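Plesstead Residents' Association
Minutes of the meeting held 2018-03-24

Chair: Padmavathi Menon

1. Minutes of the January meeting
Approved with one correction. The bus shelter is on Zunton Road, as members living there pointed out.

2. Bus shelter
The county has agreed to replace the cracked panel and the bench slats. No date has been given. The chair will write again if the work has not started by the next meeting.

3. Reading room furniture
Members looked at finishes for the new reading tables.

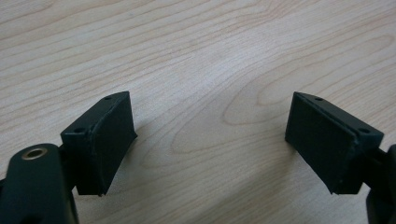

The budget for the reading room stands at $600, left over from the fall book sale. Two bids were received, one from Tamuno and one from Plelladell. Most members liked a light wood top with the grain left showing, with long streaks and looped rings like these, and did not want paint. One member asked for something darker that would hide ink marks. A vote was taken and the light finish carried. Delivery is extra with both firms, and the chair will ask each of them for a full price in writing.

4. Mailing list
The newsletter now goes to 218 households. Several copies came back marked as undeliverable, and those addresses will be checked against the dues list. Members who want the newsletter by email should leave their address at the desk.

5. Storm drain on Mill Lane
Leaves have been cleared from the grate twice this winter and it still backs up in heavy rain. The town engineer has been asked to look at the pipe.
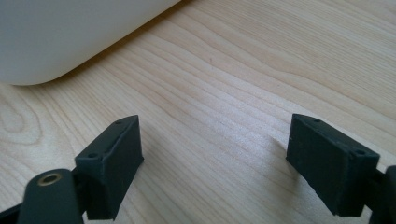

Item 3: light wood top, grain showing.

6. Other business
A request to move meetings half an hour later was discussed and left open. The key to the side door needs to be copied.

Meeting closed at 8:40 p.m.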